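Repainting the inside of a steel parts bin, coating gone on the back slope

Posted in Workshop & Storage
May 8, 2020

Iwona Szewczyk
I have a Negi open-top metal bin, sloping sides, used for holding short rectangular bars between jobs. The outside is fine. Inside, the coating on the sloped back panel is failing and I keep finding chips among the stock. I have a tin of Loluritz metal enamel left over from December. Can I paint over what is there, or must it all come off? The bin lives on a wooden bench and can be out of use for 3 days at most.

Pankaj Awasthi
It need not all come off, but anything that lifts under a scraper must. Method I have used on two similar bins:

Empty it and degrease. White spirit, then hot water with washing-up liquid, then dry thoroughly.
Scrape back to a firm edge. Feather that edge with 80 grit, then 180.
Key the sound paint with 240. It only needs to lose its gloss.
Prime the bare metal within the hour. Use a zinc phosphate primer on steel, an etch primer if it turns out to be galvanised.
Two thin coats of enamel, 15 to 19 degrees in the room, overnight between coats.

Leave the floor bare. Bars dropped on it will take off any enamel within weeks. Do not fill the holes in the floor if yours has them.

Typical wear is on the back slope, still white and smooth at the upper left, ragged further along, with dull grey metal lower down: 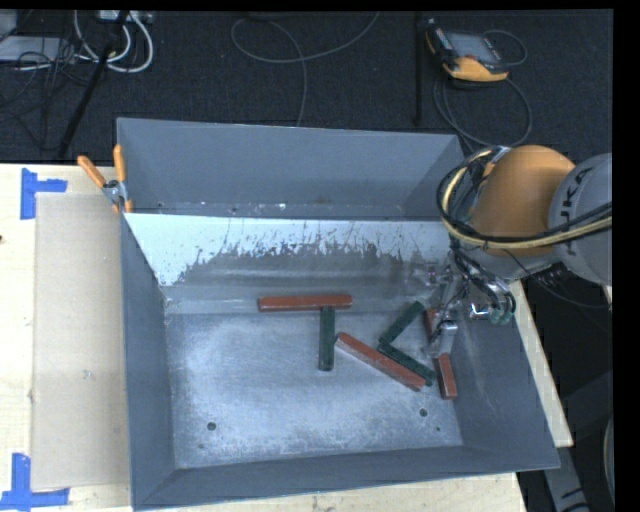
Stusness
Enamel is the wrong product for a face that bars slide down, whatever primer goes under it. It stays soft for a fortnight and three days will not be enough. Two-pack epoxy costs more but can be loaded after 48 hours, subject to the tin. Otherwise strip the slope completely, wipe it with light oil and accept bare metal.

Pankaj Awasthi
Fair point on cure time. I had mine out of use for longer. With a three-day limit I would go for the epoxy as well, and check that it is compatible with the old coating on a small patch first.

Bamis
just put a rubber mat in it. mine was cut from a 200 cm roll, done in ten minutes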